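Search this site Search Menu
Working Lives / Grant Updates
4 min read

Second progress report to the Brovitz Fund
Packing Bench Automation at Prallcombe
March 27, 2020

Dear Hedvika Machala and everyone at the Fund,

Thank you for your patience with us, and for the kind note you sent after our first report, which Sunee pinned up by the kettle where we all see it. You asked for more this time about the people and a little less about the equipment, and I am very glad to oblige, although I'm afraid the equipment does keep creeping in.

As you know, the grant lets us bring robot arms to the part of our work that wears people out the most, the folding and feeding of carton card. Waraporn Tanasarn has done that job since we opened and she can tell you exactly what it does to a thumb. Her first question, back when we were only talking about all this, was whether the arm would be taking her place. We told her then that no one's hours would be cut during the grant, and I can report that no one's have been.

What has changed is who teaches whom. The folders show the work with the hand-held grippers, picking up and letting go of the card the way they would with their fingers, and those recordings are what the arm learns from. We have 27 folders and packers signed up for this (it was 24 when I last wrote), and they are paid their usual rate for the time, plus the skills allowance you so generously agreed to.
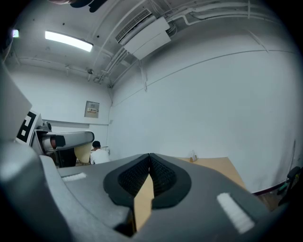 Waraporn turned out to be a natural, and also a rather strict one! She sent back a whole morning of recordings, her own included, on the grounds that the strips had been held too near the end and would have buckled on a real carton. Boonmee Wannasri, who looks after the software side, was a bit crestfallen, but he went through them with her and agreed, and they did the lot over again. We now have her look over every batch before it goes to our partners in Bromorham, and her job title and pay have been changed to match.

I should be open about what is behind. We had hoped to have 2 arms running on the packing bench by now, and we have only the one, used for trials and not yet for orders. Thin card is still a trouble to it. Of the 29 tasks on our list, the arm is ready to be tried on the easier folds, and the glued corners will have to wait. Uthai Somboon on the late shift also feels, quite fairly, that his people have had fewer chances at the training than the early shift, and we have moved the sessions so that they straddle the changeover.

There have been grumbles as well. The grippers are heavier than a bare hand and some wrists have complained, so sessions are kept short, with a proper sit-down in between. A few of the older hands miss the chat at the folding bench, and I do understand that, having sat there myself for years.

For the next period we'd like to move the underspend on the second arm into training hours for the late shift. Boonmee has put the revised budget in the Wattanapong folder, and Sunee Noiphan will gladly go through it with you over the phone whenever suits.

With warm thanks from all of us at Prallcombe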